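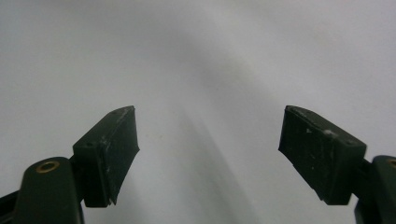

Brisham packing room: progress report to the Gralimus fund, February

Summary
The work is on schedule. Staff are using hand-held grippers to pick up household goods and place them in baskets, so that the packing arms can be taught from the way our own people handle things. Recording takes place in the mornings and normal packing carries on after lunch.

What has been done
We planned for 30 product types and have covered all but 9. Most of those left are soft packs and bottles with pump tops, which slip. Long boxes such as food wrap were added at the request of Krystyna Witkowska, who runs the packing line and sees more of them returned with crushed ends than anything else.

Each person works for 30 minutes and then changes over. We began with longer turns, but wrists were sore by the end of the morning. Ibrahim Danladi now keeps the rota and no one does more than 2 turns in a day.
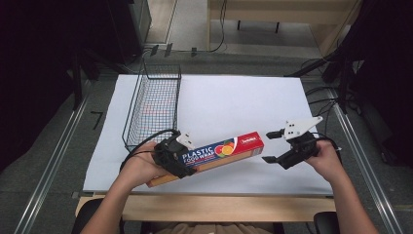

Effect on staff
No posts have been lost and none are due to go under the present plan. The jobs will change, though. Less of the day will be spent on lifting and more on checking orders and clearing faults. Zofia Jakubowski has met everyone on the line one to one. The main worry was pay grades — people want to know whether fault clearing counts as skilled work. We have asked Jedora for a written answer and do not have it yet.

Two packers have asked to train as cell operators. Their hours on the course are paid.

Spending
Within budget. Training costs came in a little higher than forecast and were met from the travel line.

Next period
Finish the remaining product types. Agree the pay grades before any arm goes live on the line. Hortensia Domínguez will send the revised safety assessment separately.

Nnamdi Bashir
Project lead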